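Home Data Docs Changelog Issues Contact

# Nellari Glove Pairing Set

Version notes and data card. Last edited April 26, 2024.

## Summary

Nellari is a set of 346 demonstrations of glove handling, recorded with hand-held grippers at a tabletop. It was collected for the returns bench at Stunwood, where winter gloves come back from shops mixed, unpaired or in the wrong bag. The target skill is pairing: find two gloves of the same model, lay one on the other with the fingers the same way, and leave the pair ready for bagging.

The set covers only pairing and stacking. Bagging, labeling and inspection for damage are still done by hand at Stunwood and there is no plan to include them in this release.

## Contents

- 346 demonstrations, one folder each
- 26 glove models, shell fabrics and knits, adult and child sizes
- 5 demonstrators, all of them bench staff
- 54 demonstrations marked `partial`, kept for failure analysis

Each folder holds the video, the gripper opening width over time, and a text file with the model code and the outcome. Outcome is one of `stacked`, `stacked_offset`, `partial` or `dropped`. The outcome is entered by the demonstrator and checked a second time by someone else. Where the two disagree, both values are kept, and the field `outcome_2` is filled in.

## Task definition

A pair counts as `stacked` when both gloves lie flat, fingers point the same way and the cuffs overlap. Straps and buckles may hang free. A pair with the lower glove shifted out from under the upper one is `stacked_offset` if the cuffs still overlap, and is accepted at the bench without rework. 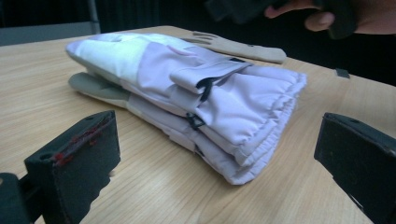

Fig. 1. Lavender gloves, one on top of the other, cuffs to the right. A separate beige glove lies behind them.

Gathered cuffs are the hard part. They spring back when the pad lets go, and the upper glove tends to turn. Demonstrators were told to grip across the palm and avoid straps. Several found that gripping the cuff at its side worked better on padded shells, and those demonstrations carry the tag `side_cuff`. No correction was made to bring the two methods into line.

## Work at the bench

The pairing step was chosen by the bench staff from a list of tasks drawn up by Millet, the integrator. It is the step with the most repeated wrist turning. Under the present plan the pairing cell runs next to the bench and passes stacks to a person, who inspects, bags and signs off.

Changes to the jobs as agreed so far:

1. Pairing is no longer a full-shift post. It becomes a rotation slot shared with bagging.
2. A cell attendant post is added. It is filled from the bench and paid at the inspector grade.
3. The piece-rate target for pairing is withdrawn. No target replaces it during the trial.
4. Time spent recording demonstrations is paid as normal hours.
5. Recordings are not used to rate or compare staff. Demonstrator codes are reshuffled for each release.

Item 2 is the one most often asked about. The attendant clears jams, swaps worn pads and picks out anything the cell refuses. The attendant can also stop the cell without giving a reason, and the stop is logged by time only.

## Gripper wear and hands in view

Pad condition varies across the set. Treat it as a source of variation in grip friction. Gloved hands are in view in part of the material, often blurred by movement, and they should be masked if your model confuses worn gloves with gloves on the table.
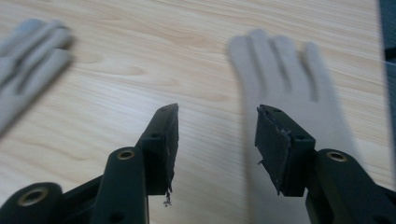

Benoît Collet writes that the attendant post looks fine on paper but that two shifts with one attendant each will not cover breaks, and that in practice the person bagging will end up clearing jams at the lower grade. He asks for the rotation table to be published with the next release, with the grade shown for every slot.

The rotation table is planned for June. Until then the staffing part of this card should be read as a draft.

## Known limits

- All recordings come from one site with one table height.
- Left-handed demonstrators are not represented.
- Dark gloves are underrepresented compared with what the bench receives in winter.
- Model codes follow the Stunwood catalog and do not map to other suppliers.

## Use

Research and internal training are permitted. Use for monitoring workers is excluded by the license. Send corrections through the issue tracker, with the folder number in the title.

Related

Grirkwood sock sorting set, data card
Pad replacement notes for bench staff
Millet cell layout, second draft
Outcome labels: how disagreements are stored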